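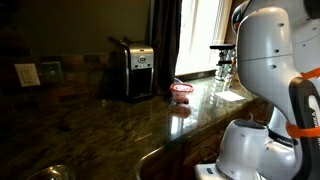

Que en una encimera de granito oscuro se ve cada cerco y que eso no lo contaba el anuncio, nos escribieron después de la convocatoria anterior. También que el tiempo se va en los enchufes, los tiradores y la parte de atrás de la cafetera, y que conviene saberlo antes de presentarse. Hemos corregido el texto con esas observaciones. Quien lo leyera en enero encontrará cambios en las tareas y en el horario.

Auxiliar de cocina doméstica y orden (media jornada)

Empresa: Brovon, gestión de viviendas amuebladas
Lugar: Teltton, casas Ranasinghe y Balach
Jornada: media, turno de mañana
Contrato: seis meses, prorrogable
Salario: 700 euros brutos al mes
Incorporación: marzo

Descripción del puesto

Brovon gestiona viviendas amuebladas para estancias de varias semanas. Las cocinas se entregan equipadas y se revisan durante la estancia y a la salida de los huéspedes. Buscamos a una persona que se ocupe de las cocinas de dos casas: Ranasinghe, que tiene la cocina más grande, y Balach, a diez minutos a pie. El resto de la vivienda (dormitorios, baños, ropa de cama) lo lleva otro equipo y no entra en este puesto.

El trabajo es de limpieza y de orden, a partes iguales. No se cocina. Tampoco se sirve café ni desayunos, aunque en la casa Ranasinghe hay que dejar la cafetera limpia todas las mañanas.

Tareas

Encimera. Retirar lo que haya encima, limpiar, secar y volver a colocar. El granito se limpia con jabón neutro y agua templada, se aclara y se seca con paño de microfibra. No se usa vinagre, limón, lejía ni estropajo verde. El canto redondeado también se seca. Las manchas que no salgan se anotan en la hoja de la casa y no se rascan.

Fregadero. Vaciar, fregar la cuba y repasar el borde. Los utensilios de mango largo se lavan a mano y se dejan escurrir antes de guardarlos. El escurridor de platos se vacía cada mañana y se lava una vez por semana.

Pequeños electrodomésticos. Cafetera y tostadora, siempre desenchufadas. La bandeja de migas se vacía y se pasa el pincel que está en el cajón. El frontal metálico de la cafetera se limpia con paño húmedo, siguiendo el sentido del pulido, y el panel de botones con el paño casi seco. La descalcificación se hace una vez al mes con el producto que entrega la empresa.

Muebles de madera. Paño húmedo bien escurrido y otro seco detrás. En las puertas con cuarterones hay que pasar el pincel por las molduras, que es donde se queda la grasa. Los muebles bajos próximos al fregadero se revisan por dentro.

Revestimiento de la pared. Se limpia por zonas, con la esponja poco cargada, y nunca se pulveriza cerca de los enchufes.

Orden de objetos sueltos. Los papeles arrugados, las tazas usadas y las piezas pequeñas que aparecen en la encimera se clasifican en tres grupos: lo que es de la casa, lo que es del huésped y lo que se puede tirar. En caso de duda, no se tira. Se deja en la caja de objetos pendientes, con la hora a la que se ha encontrado.

Inventario. Una vez al mes se repasa el menaje de las dos casas. La lista completa tiene 1.013 referencias, contando cubiertos y recambios, y se comprueba por armarios, en varias mañanas. Se rellena en papel y luego se pasa a la hoja de cálculo de la oficina.

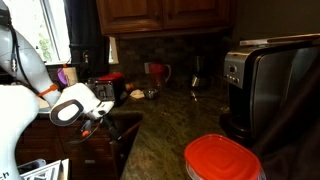
Cocina de la casa Ranasinghe: encimera, fregadero y armarios de madera.

Horario

La jornada empieza a las 9:00 en la casa Ranasinghe. A las 11:15 se pasa a Balach, donde se termina a las 13:00. Hay un descanso de 15 minutos que se puede tomar en cualquiera de las dos. En los días de salida de huéspedes el turno puede alargarse hasta las 14:00; esa hora se paga aparte y se avisa con antelación. No se trabaja por la tarde.

En agosto las dos casas siguen abiertas. Las vacaciones se acuerdan con la oficina y se pueden partir en dos periodos.

Requisitos

Experiencia de al menos un año en limpieza de viviendas, alojamientos o cocinas de colectividades. Se acepta experiencia en casas particulares si se puede aportar una referencia.

Castellano suficiente para leer etiquetas de productos y escribir notas cortas.

Poder subir a una escalera de tres peldaños para llegar a la parte alta de los armarios.

Permiso de trabajo en vigor.

No hace falta carné de conducir. El autobús de la línea 42 para delante de la casa Ranasinghe. Tampoco pedimos estudios concretos, aunque quien tenga formación en manipulación de alimentos o en limpieza de superficies puede indicarlo en la solicitud.

Qué ofrecemos

Contrato desde el primer día, con alta completa y dos semanas de prueba. Ropa de trabajo, guantes y calzado. Los productos y los paños los pone la empresa y se guardan en cada casa, de modo que no hay que transportar nada. Abono de transporte de 50 euros al mes.

La primera semana se trabaja acompañado. Se recorren los armarios de las dos cocinas, se explica dónde va cada cosa y se hace una limpieza completa de encimera y electrodomésticos. Esa semana se cobra igual que las demás.

Cómo presentarse

Las solicitudes se entregan en la oficina de Brovon en Teltton, en mano o en el buzón de la entrada, de 9:30 a 13:30. Hay que incluir:

Una hoja con los datos de contacto y la experiencia, sin fotografía.
Una referencia con teléfono.
La fecha a partir de la cual se puede empezar.

No es necesaria carta de presentación. Quien se presentó en enero puede volver a hacerlo y basta con que lo indique en la hoja; conservamos la documentación.

Selección

Se llamará a las personas preseleccionadas para una visita a la casa Ranasinghe. Consta de una conversación corta y de una prueba práctica de 40 minutos: dejar recogido un tramo de encimera, limpiar el frontal de la cafetera y colocar en su armario el menaje que haya en el escurridor. Se valora el resultado y el cuidado con los materiales. La rapidez no puntúa. Los productos estarán preparados y se puede preguntar dónde va cada cosa.

Contestaremos a todas las solicitudes, también a las que no pasen a la prueba. El plazo termina a finales de febrero, a las 13:30 del último día de apertura de la oficina.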